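3.2 What people put on the table

I should say up front that I went into the Ternberg interviews expecting to hear about prices, and I got corn instead. We talked to 114 households between June and the end of the harvest, and the question I'd thrown in as a warm-up (what did you eat last night, and on which plate?) ran to 30 minutes in some kitchens! People in Fukwood served corn whole, one cob to a plate – Figure 2 gives the idea – while the Hofstetter families mostly cut the kernels off first. I hadn't planned to code for that, so I went back through the first 18 transcripts and added it by hand.

Figure 2. Corn served whole on a round plate, with a small lidded container nearby.

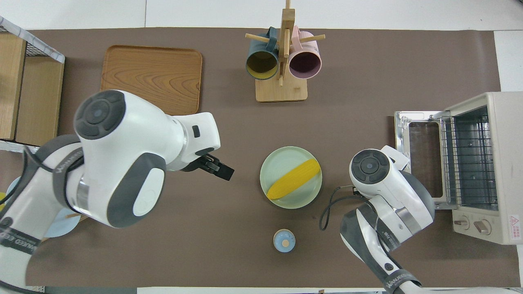

The older folks dated the habit to before 2000, when the Nukley mill was still buying.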